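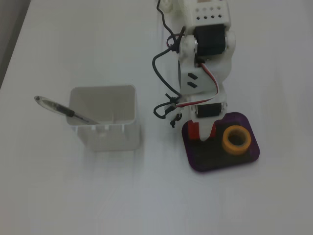
Getting festival clothes and camping things clean again

September 2024 | 14 comments

My tent and boots came home from the Skilutora music weekend with mud to the top. These are the ways I use now.

Let the mud dry first. If you rub it when it is wet, it goes deeper in the cloth. Next day you can brush off the most of it with a stiff brush.

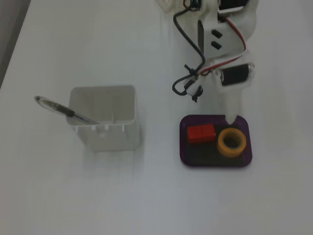

Elīna Kuusk

Wristbands of cloth I cut off and wash by hand, in cool water with a little dish soap. Put them flat on a towel, and the colors stay good.

For the tent, use a sponge and plain water, never the washing machine. I pitched mine in the yard for 4 hours before packing it.

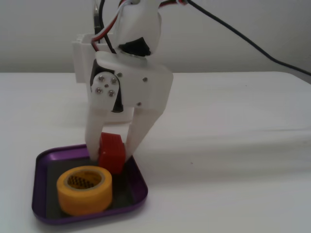 The poles also need a wipe, especially at the joints, where the sand likes to hide. Boots I fill with newspaper and change the paper in the evening.

Smoke smell in a jacket is more stubborn. Hang it outside overnight, then wash it with half a cup of white vinegar in the rinse.
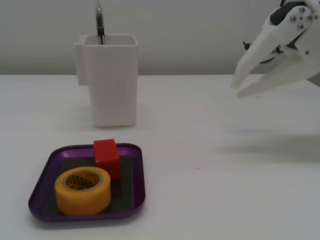 Before you store it all

Check the pockets. I found a drink token from July in mine.

Shared 136 times

Related
Earplugs: how to clean them
Drying a sleeping bag at home
Packing list for one night at Grarnham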